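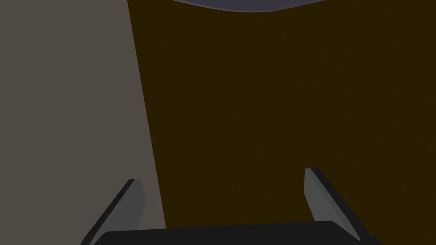
**Away goals and a tied aggregate in an amateur cup**

Our club is in the Trendeo Cup, which is played over two legs until the final. We drew 3-3 at Skundine and then 1-1 at home. The referee sent both teams to extra time. Several of our parents said we had already lost on away goals. Is there an away goals rule or not? The handbook we were given at the start of the season is old and I can't find anything on it. Our next tie is on 31st October and I'd like to know before then.

Posted by pavunent_left_back

---

**hoxha_fc_fan**

No, they got rid of it. Everybody did. It goes to extra time and then penalties.

---

**touchline98**

The answer above is right for a lot of competitions, but each cup sets its own rules, so you need to read yours.

Where away goals are used, the side with more goals scored away from home goes through when the totals are level. You were level at 4-4. You scored three away and they scored one away, so under that rule you would have won the tie. Your parents have it backward. 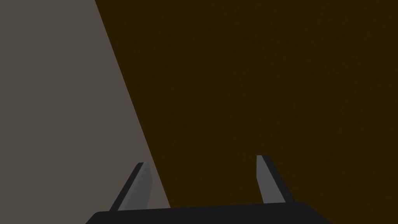
Some cups apply the rule only after 90 minutes, and some apply it again after extra time. If yours has it at all, the wording should say which. Look under "Drawn ties" or "Deciding the winner." Ask the league secretary for the current copy, as ours was rewritten in June and the old ones were still going around for months. 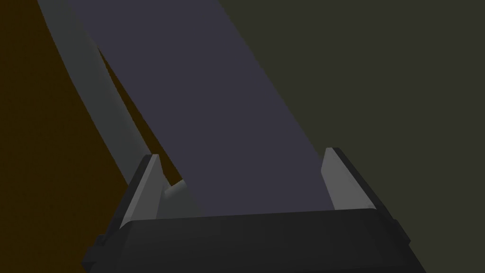

Page 3 of 5

**hoxha_fc_fan**

OK, I was going by the pro games on TV. Ours at Hoxha goes straight to penalties with no extra time, so check that part too.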